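The Snack Drawer at the Bottom of Everything

By Pramila Tomar

The kitchen drawer closest to the floor is the one where good intentions go. In my house it sits under the drawer with the batteries, and it holds every snack anyone has ever carried home from a trip, received in the mail, or bought at an import shop while hungry. I opened it in February looking for a rubber band. I came out forty minutes later with cracker dust on my knees and a new interest.

I live in Wilteria, a town with one traffic circle and, for reasons of its own, three stores selling imported food. The largest is Solanki, which used to be a carpet showroom and still has the carpet. According to the woman at the register, it stocks 1,235 different items, and 600 of them are snacks. I believe her. I have walked the snack aisles with a basket and a firm plan to buy rice, and gone home with no rice.

What gets me every time is the bag. American chips have grown so discreet lately, all matte beige and lowercase letters, as if the chip were applying for a job at an architecture firm. A bag from the Japanese shelf at Solanki has no such worries. It wants to be seen from the parking lot. It has a mascot. It has lettering in two directions, and a window, so you can meet the contents before you commit.

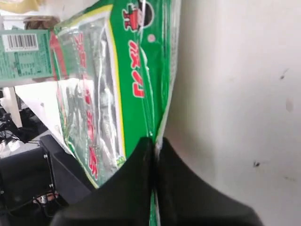
A green bag with red lettering and a clear window onto something dark, dried and chewy-looking.

I can't read Japanese, which puts me in an awkward spot as a shopper and a wonderful one as a gambler. Through a window like that one I see dark gray strips and my mind offers two choices, fish or seaweed, and then declines to say more. There is a whole class of snack that lives in this gap. My husband calls it "the bark section." He has never finished a piece of anything from it, and he has never turned one down either.

The sensible thing would be to turn the bag over. The back of any snack holds the truth in very small type, and phones can now translate it, after a fashion. I tried this with one of my drawer finds and was told it contained "sugar, salt, the sea, and gentleness." I ate it anyway. It tasted mostly of the sea.

For the drawer project, I set myself some rules. Everything came out onto the kitchen table. Anything older than my car's inspection sticker went in the trash. Anything open and folded over with a clothespin had to be eaten that week or confessed to. The rest got a second chance in a shoebox, standing up on end like records, so that I could flip through them. This worked well for flat bags and badly for a tub of wasabi peas that kept rolling to the back and had to be given its own mug.

The result was 20 survivors. My daughter, who is 8 and has strong views on filing, wanted them sorted by color. Green won easily. Green, I've noticed, is where snack makers put tea, wasabi, seaweed, melon, and anything they'd like you to think is good for you. That's a wide range of outcomes for one color, and she learned it the hard way with what she was sure was melon.

Then came the tasting, held over several evenings with water and a plate of plain bread. Sweet things went fast. Crunchy things went faster. The dried and chewy ones stayed out longest, being food you have to make an appointment with. You put a strip in your mouth during the opening credits and it's still in there when the detective finds the second body. I've come to love this. A bag of potato chips is gone before I've sat down, and a bag of something leathery can last me from tax time to the first tomatoes.

They're also salty enough to deserve a drink. Our neighbor brought over a cold beer to go with the last of the strips, chewed for a while, and asked whether there was a trick to it. I told him patience. He asked if there was another trick.

The shoebox now lives on the counter, where everyone can see it, and the drawer is empty apart from the rubber band. Solanki got in a new shipment last week. I went in for rice.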